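When I got Parisa Asadi on the phone at the Irkmont refurbishing shop, she was eating a very late lunch and wanted to talk about her wrists. Fifteen years of pushing memory into old desktops will do that, she told me, and now there's an arm for it!

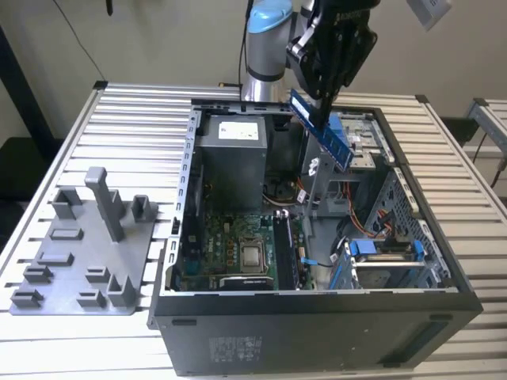
By Gwion Wogan
Borkenstead Notes, January

"I used to go home and not be able to open a jar," she said. The shop handles nearly 600 towers a month, and two cells now share the memory work (she calls the older one Barbu, after an uncle). She sets out the parts, watches, and steps in when something jams.
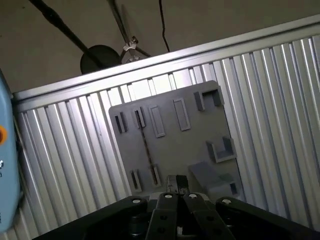
Her coworker Karim Hajji wasn't so sure at first. "I figured I'd be out by spring," he told me, laughing a little. He's still there, mostly doing fault-finding, and he got a raise out of the training. What he misses is the chatter – the old bench had four people around it, and now he might go a whole morning without a real conversation.

Parisa misses that too, but she'd never go back. "Ask my wrists," she said.

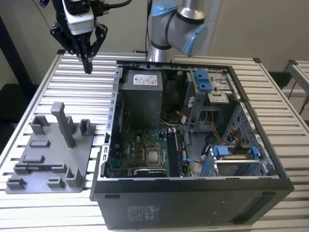 Did anyone lose their job when the cells came in?

Two temp contracts weren't renewed, and Parisa still feels bad about it. Everyone on the permanent staff was kept on, with Karim and one other person moved over to testing.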